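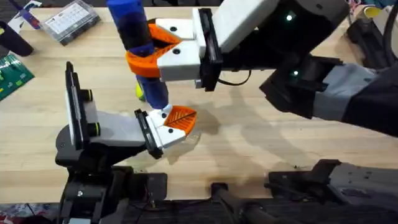
Unit 6: Fastenings, closures and how things are held together

Reading before the session: chapter 7 of the course reader, up to the section on adhesives. Bring the parts sheet from last time.

What this unit covers

Most made objects consist of more than one piece, and someone has had to decide how the pieces join. This unit looks at joints that people open and close by hand: lids, caps, clasps, drawers, battery covers. Permanent joints such as welds and glued seams are left for the February block.

By the end you should be able to name the common types of closure, say what each one asks of the person using it, and pick a suitable one for a given job.

1. Terms

A closure is any part that shuts an opening and can be opened again. A fastening holds two parts together, whether or not there is an opening. The two overlap and you will see both words used loosely. In written work for this course, keep them apart.

Seat: the surface a lid or cap rests on when fully closed.

Travel: how far the moving part goes between open and shut.

Holding force: the pull needed to separate the parts once closed.

Opening force: the effort the user has to make. With a plain push-fit cap this is the same as the holding force. With a latch it is usually much lower.

2. Push fit

One part slides into or over another and friction keeps it there. Pen caps and the lids of older biscuit tins work this way. Push fits are cheap and need no extra parts. They also wear. Each opening rubs a little material away, and a cap that was stiff when new may be slack after a year of use.

Air matters too. A deep cap with a close fit has to let air out as it goes on and let it back in as it comes off. If it can't, it feels springy on closing and sticky on opening. A small hole or a shallow groove cures this, though a container meant to be airtight can't have one.

3. Snap fit

A small ridge on one part passes over a matching ridge on the other. The material bends slightly and springs back, usually with a click. The click is useful, as it tells the user the job is done without their having to look.

Snap fits depend on the material. Many plastics will bend a great many times without harm if the bend is slight. Brittle ones crack at the root of the ridge. Look at the battery cover of an old remote control and you will often find the tab has gone at exactly that point.

4. Screw thread

A thread turns rotation into movement along the axis. A steep thread closes quickly and may work loose. A shallow one takes more turns and holds better. Jar lids usually have several short threads starting at different places, so that less than a full turn is enough.

Threads need grip. The user must hold the body still with one hand and turn with the other, which causes trouble for people with weak or painful hands. A wider lid helps, up to the point where the hand can no longer span it. Ribs on the side help as well, and more so if the hands are damp.

5. Latches and clasps

A latch uses a separate moving piece. It costs more, and there is more to go wrong, but it allows a strong hold with an easy release. Toolboxes and preserving jars are the usual cases. Note where the hinge pin sits in relation to the line of pull. If the lever passes beyond that line as it closes, the load tends to keep it shut. This is called an over-centre latch and will come up in the test.

6. Worked case: the Skekside storage tin

The Skekside tin was first sold with a push-fit lid. Customers returned it because the lid came off in bags. The makers tightened the fit, and the returns continued, now with the complaint that older users could not get it open. In a push fit the two forces are tied together, so a change to one is a change to the other. The third version has a shallow thread of half a turn and a ribbed edge.

Compare this with the Lurkar lunch box, which kept its soft lid and added two side clips. Write a short paragraph on which answer you prefer and for whom.

Exercise

Choose three closures at home, each of a different type. For each, sketch the section, mark the seat and the travel, and note whether it can be opened with one hand. Then write up one of them in no more than 400 words. Sketches don't count towards the limit.

Hand in by July 21, 2020, on paper or through the course page. The test on units 1 to 6 has 17 short questions – no calculators needed.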